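Haklow publishes care schedule for two-armed household robot

Hadberg, Sunday, October 12, 2025

Haklow has published the full setup and care schedule for its two-armed household robot, covering the wrists, the grippers and the cables that run along the outside of each arm. Owners and service partners can use it free of charge. It replaces the short leaflet supplied with the machine until now.

The schedule was written by the service workshop in Rindau and tested in homes by the repair firm Cherkaoui, which looks after Haklow machines in the region. It deals with one machine in one home and does not cover fleets.

"Most of the calls we get are about cables and fingers," said Ataberk Altıntaş, head of service at Haklow. "The joints themselves give very little trouble. A cable that has been clipped too tightly will pull at the wrist every time the arm reaches down, and after some months you see it in the readings. We wanted the people who do this work to have it all written down in one place."

Checks are made where the robot works, with the furniture left as it normally stands. Low reaches come first. They stretch the arm and show whether the cable has enough slack between the elbow and the gripper housing. A slatted rack on a kitchen floor makes a suitable target, as the fingers have to come down close to the wood without touching it.

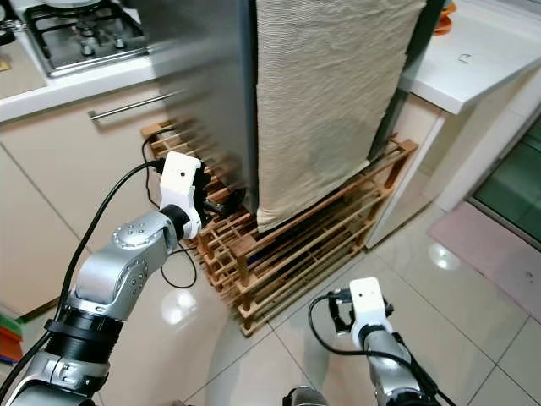
What the schedule covers

Cables. Each outer cable must hang in an open loop when the arm is bent and must not go taut at full reach. The loop should be checked on both arms, with the other arm parked and its fingers pointing away from the work. Clips are to be moved one position at a time and the reach repeated after each move. A cable with a flattened or shiny patch is replaced.

Grippers. The fingers are wiped with a dry cloth every week. Grease from cooking collects on them faster than most owners expect, and solvent cleaners should not be used. Fingers are changed as a pair after 800 hours of work, or sooner if the tips no longer meet evenly. The housing stays on the arm while this is done.

Wrist and elbow. The screws on the joint covers are checked every 1240 hours with the torque driver from the service kit. They are tightened in a cross pattern. A cover that has been removed for any reason needs a new seal.

Zero position. After any work on a joint, the arm is returned to its zero position and the setting stored again. The schedule allows a difference of 3 millimetres at the fingertips. If the difference is greater, the setting is repeated once, and after that the arm goes to the workshop.

Floors and surfaces. Glossy tiles reflect ceiling lights, and bright spots can upset the measurement of distance close to the floor. The schedule asks for the low reaches to be run once with the lights on and once with them off. Loose mats should lie flat or be taken up.

Parts and training

Finger pairs, clips and cover seals can be ordered from the Rindau workshop. Outer cables are sold singly, for the left or the right arm. Joint repairs are still carried out by Haklow or Cherkaoui only, and opening a joint ends the warranty on that arm.

A one-day course for service partners will be held in Hadberg in December. There are 16 places. Partners who have already booked a machine inspection with Cherkaoui can attend at no extra cost.

The schedule is available now from Haklow customer service, in print or as a download. Printed copies will be packed with all new machines.

Press contact: Haklow press office, Hadberg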